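Puratbridge two-arm cell, six months on the returns bench

We refurbish returned audio gear for resale, mostly headphones, and since March one of our four benches has been a Puratbridge two-arm cell. The rep asked for a quote for their site and I said I would write up the whole thing instead. I run the returns floor, I don't sell anything, and we paid full price.

What you get is a three-sided enclosure, a flat light-colored work surface, and two arms mounted at the front. Delivery was on a pallet and took up most of our loading bay for a morning. Setup took the installer from Staniforth a day and a half, and half a day of that was our fault for not having the outlet where the drawing said it would be.

The job we bought it for is sorting and handling corded headphones. A unit comes out of the return bag, the cord gets straightened, the plug gets presented for a sound check, and the unit goes to a pass or fail bin. Hard-shell models are easy. Cords are what cost us time. They snag on each other, and a person untangling them all day ends up with sore thumbs and a bad mood.

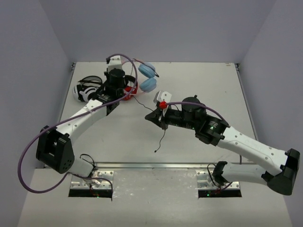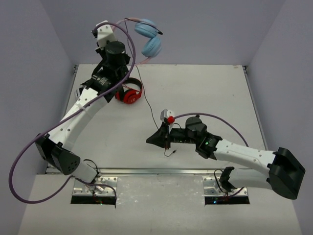

Our test batch was 1,304 units, run over the first weeks with a person standing by and logging every stop. Out of the first 100 it needed help far too often to leave alone. After Staniforth retuned the grip force things got better, and by the last 100 of the batch it finished 94 without anyone touching it. The failures that are left are nearly all thin cords that slip out of the jaws. Folding headbands also give it some trouble when they close up halfway through a lift.

Speed is nothing special. Our best bench worker is faster on any single pair and always will be. The cell makes up ground over lunch and in the hour after the day crew leaves, when it works through whatever was loaded for it. We load it at 4:30 and sort out the stuck ones in the morning.

The people side is what most managers ask me about, so here is how it went. No one lost hours. Two people moved from cord work to ear pad replacement and listening checks, which pay a little more here. One of them likes it. The other misses being able to work with her mind elsewhere, and she has a point, because listening checks take attention all day. We now rotate on Wednesday so the same person isn't stuck with them. Someone also has to mind the cell, clear stops and wipe the surface down. That is real work and it was not in the sales sheet. Put it in somebody's job description before the thing arrives.

Things I'd change. The cables on the arms are long and need checking at the start of each shift. The stop log exports in a format our inventory system, Ordale, can't read, so we retype it. The alert tone is too much like our forklift's and we turned it off the first week.

We also looked at the Brilonetti single-arm unit. It costs less and has a better manual, but with one arm you can't hold the headphones and the plug at the same time, and for corded stock that ruled it out.

If you handle fewer than 1,000 corded pairs a month I would stay with people and buy better lighting. Above that it's worth a demo. Bring your own worst returns to it, the ones with the thin cords, and ask to see the stop log afterward.

Four out of five. I'd go higher if they fixed the export.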